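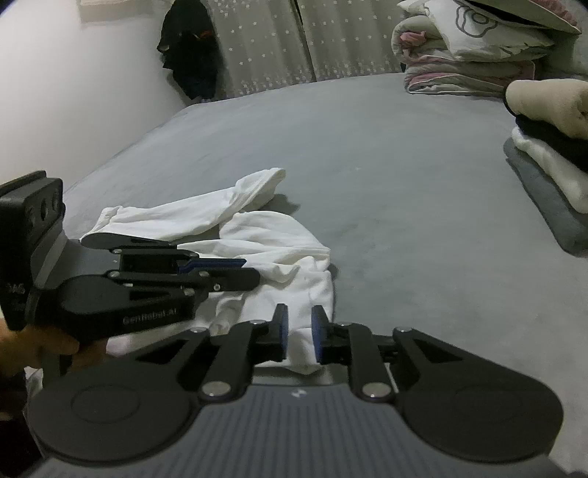

Njål Brekke asked, on the build page, whether the finger gap has to be set again every time the pads are changed. It does. Pads vary in thickness, and the old setting will not carry over. The steps are below.

4.3 Setting the finger gap (hand-held pair)

Tools: hex key, feeler strip, thread marker.

1. Remove the battery pack and wait 9 seconds before touching the linkage.

2. Check each pivot pin for side play. Replace any pin that rocks under finger pressure.

3. Close the fingers by hand until the pads meet along their full length. If they meet only at the tips, loosen the finger screw a quarter turn, square the finger, and retighten.

4. Insert the feeler strip and turn the stop screw until the strip drags lightly.

5. Mark the screw head and the body with one line of thread marker.

6. Repeat for the second gripper. Do not copy the screw position from the first.

7. Refit the battery pack and run the Flikley zero routine. The closed reading should be 32 or lower.

CAUTION: Keep fingertips clear of the linkage during the zero routine. It closes without warning.

NOTE: For fabric work, open and close each gripper 500 times before taking the final reading. New pads settle during this period.

NOTE: A reading of 2,034 means that the encoder cable is unplugged. Reseat it and start again from step 7.

Changes to this section go to Touran Nouri.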